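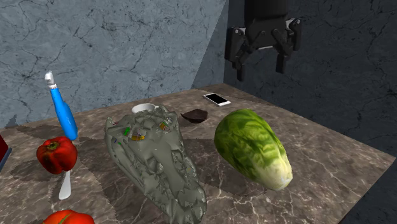

Unit 4: Cracking in Plaster and Masonry Finishes

Handout for the building pathology course, Noltus campus. Read before the June site visit.

4.1 Why finishes crack

A plaster coat is thin, stiff and weak in tension. The wall behind it moves with temperature, moisture and load. When the strain in the coat exceeds what the material can take, the coat opens. The pattern of the opening usually says more about the cause than its width does.

Two groups are used in this course:

Non-structural cracks start in the finish itself. Typical causes are drying shrinkage, too much cement in the mix, a coat applied too thick, or a finish coat stronger than the one under it.

Structural cracks start in the wall or the ground and pass through the finish. Typical causes are settlement, overloaded lintels, roof spread and the corrosion of embedded iron.

4.2 Reading the pattern

Map cracking. Fine branching lines that join into irregular cells, with no main direction. Usually shrinkage. Tap the surface at several points. A dull sound suggests the coat has lost its bond.

Stepped diagonal cracks. These follow the mortar joints and are widest at one end. Suspect differential settlement.

Vertical cracks at internal corners. Often found where two walls were built at different times and never bonded. Check both rooms before drawing a conclusion.

Horizontal cracks near the ceiling. Look for thermal movement of the roof slab or, in older buildings, thrust from the rafters.

4.3 Recording

Draw each wall in elevation before measuring anything. Mark crack ends with a short pencil tick and the date of the visit. Measure width at the widest point and at both ends, using a crack gauge held flat to the surface. Note the air temperature -- seasonal cracks can close completely in warm, damp weather.

Tell-tales are read at the same hour on each visit. A single reading has no value for judging movement.

4.4 Case: the granary at Siratitz

The granary was built in 1785 of rubble stone with lime plaster inside. A hard cement render was added to the outer face during a later repair. Moisture that had left the wall through the lime was then held behind the render, and the inner plaster began to fail along the north side. The survey listed 87 separate cracks, of which 69 were confined to the plaster. The rest continued into the stonework, mostly below the beam ends.

The recommended work was removal of the cement render, a drying period, and new lime plaster in thin coats. The beam ends were treated as a separate contract.

4.5 Assignment

Choose one wall in the Kun building or the Loka annex. Submit an elevation, a table of crack widths and a one-page statement of probable cause. Group the cracks by pattern -- do not number them in the order found. State which observations would change your conclusion.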